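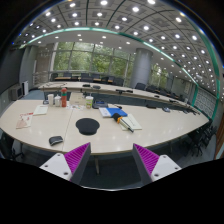 Conference room with the large table, pale beige top.

Room Booking and Meeting Space FAQ
Lirnetti Business Center
Last updated 2024-11-06

Who can book a room?
Any tenant with an active lease and any holder of a day membership. Tenants book through Plidix, the reservation system. Day members book at the front desk and pay at the time of booking.

How do I get a Plidix login?
Your company's account contact creates it. Logins are tied to a work email address, and shared logins are disabled when found. If your company has no account contact on file, send the signed contact form to the front desk. Setup takes one business day.

How far ahead can I reserve?
Tenants can reserve up to 60 days ahead. Day members can reserve up to 5 days ahead. Recurring bookings count as separate reservations, and each one must fall inside the window when it is made.

What is the minimum booking?
One hour. After the first hour, time is sold in half-hour blocks. Setup and cleanup count as booked time.

What is the difference between the Prolo and Ghiță rooms?
Prolo is on the second floor and has a floor area of 791 square feet. Ghiță is on the third floor and has a floor area of 1332 square feet. Ghiță can be split by a folding wall, which staff must operate. Request the split when you book — it can't be done during a meeting.

Can I see a room before I book it?
Yes, when it is free. Ask at the front desk and allow around 5 minutes per room.

Is a booking confirmed right away?
Prolo bookings are confirmed as soon as they are submitted. Ghiță bookings show as "Pending" until the desk approves them. A pending booking holds the room but can be declined if it overlaps with maintenance. Check the status in Plidix and do not send invitations until it reads "Confirmed."

How do I cancel or change a booking?
Open the reservation in Plidix and select Change or Cancel. There is no charge up to 24 hours before the start time. Inside 24 hours, the full booking is charged. Moving a meeting to a different day is treated as a cancellation and a new booking. Moving it within the same day is free if the room is available.

What happens if we don't show up?
The room is released 20 minutes after the start time and the booking is charged in full. To prevent release, check in on the panel outside the door or from the Plidix app.

Can we run over?
Only if the next block is open. Extend the booking on the door panel before your time ends. Unbooked overtime is billed at one and a half times the standard rate, in half-hour blocks.

Can we move the furniture?
Chairs, yes. Tables stay where they are unless a different layout was requested at least two business days ahead. Return chairs to their original positions before leaving.

Can we bring food?
Yes, in both rooms. Open flames and chafing fuel are not allowed. Outside caterers must sign in at the loading entrance and show a certificate of insurance. Food waste goes in the bins at the end of the hallway.

How do guests connect to the network?
Guest access codes are issued per booking and appear in the confirmation email. A code works from 15 minutes before the start time until the end of the booking. Extending on the door panel extends the code as well. Wired connections are available to tenants only.

Can the temperature be adjusted?
Within a range of four degrees, from the wall control. Heating and cooling return to the building schedule when the booking ends. Evening bookings need to be marked "After hours" in Plidix or the system will stay in setback mode.

How are rooms billed?
Tenant bookings are added to the next monthly invoice. Included hours are applied first, in the order the bookings took place. Unused hours do not carry over. The November invoice covers November bookings only — cancellation charges from late October appear as a separate line.

I found an error on my invoice. What now?
Reply to the invoice email with the reservation number and the line in dispute. Claims must be received within 60 days of the invoice date. Credits are applied to the following invoice and are not paid out in cash.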